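Chapter 17
The Ensemble Cast in Serial Television

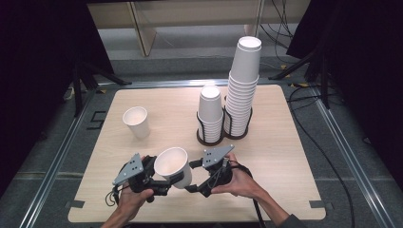 A television series that follows one central character asks its audience a fairly simple question each week: what will happen to this person? A series built on an ensemble asks several questions at once, and it does not promise to answer them all in the same episode. This chapter examines how writers and producers divide attention among a large group of regular characters, how that division changes over the life of a program, and what viewers come to expect from it.

The chapter follows directly from the discussion of pilot episodes in the previous unit. Students should be comfortable with the terms cold open, runner, and act break before going further. Those who need to review them will find definitions in the glossary.

Learning Objectives

After completing this chapter, students should be able to:
Define the term ensemble cast and separate it from a lead cast with supporting players.
Identify the A, B, and C stories in a single episode and explain how they are joined.
Describe two common methods for introducing a new regular character after the first season.
Discuss how the departure of a regular character affects the stories of those who remain.

Key Terms

ensemble cast; billing order; A story; bottle episode; backdoor pilot; recurring character; season arc

17.1 What Makes an Ensemble

The word ensemble is used loosely in reviews and in publicity. A program may have nine names in its opening titles and still belong, in practice, to one of them. For the purposes of this book, a cast is an ensemble when at least four regular characters carry an A story in the course of a season, and when no single character appears in every story line of a typical episode.

Under this definition, billing order tells us very little. Names in the titles are arranged by contract, and the arrangement may reflect an actor's earlier career or the date on which an agreement was signed. Screen time is a better guide, although it too can mislead. A character who stands at the back of a classroom or a police station for many scenes may have a high total and no story at all.

Consider the drama Brarkcombe, which serves as the main case study for this chapter. The series is set in a struggling seaside theater and ran for 25 episodes over 2 seasons. Its early publicity placed the young stage manager, Joseph, at the center of every poster. In the first three episodes he holds the A story each time. By the middle of the first season, however, the box office staff and the resident company have taken over most of the major plots, and Joseph has become the person who connects them. He enters other people's stories with a message, a key, or a piece of bad news. The writers kept him on screen while moving the weight of the series elsewhere.

The comedy Unis offers a useful contrast. Its four roommates receive nearly equal time from the first episode onward, and the stories are kept short so that each of them can be served. Viewers who enjoyed one pairing often had to wait several weeks to see it again. Letters columns and fan forums of the period record both pleasure and impatience at this arrangement, and the second season responded by repeating the more popular pairs. Section 17.3 considers whether this choice helped or harmed the program.

A note on method is needed here. The scene counts used in this chapter are drawn from the Budetti Television Log, a teaching resource that lists 2577 scenes by episode, setting, and speaking characters. A character is entered in the log only when he or she has at least one line of dialogue. Silent appearances, including those in musical numbers and group reactions, are not entered. Students who prepare their own counts should state clearly which rule they have followed, as the results can differ a great deal.

Before You Read

Choose one episode of a current or past series with five or more regular characters. Write down each character's name and mark every scene in which that character wants something and acts to get it. Keep this record at hand, as it will be used in the exercises at the end of Section 17.2.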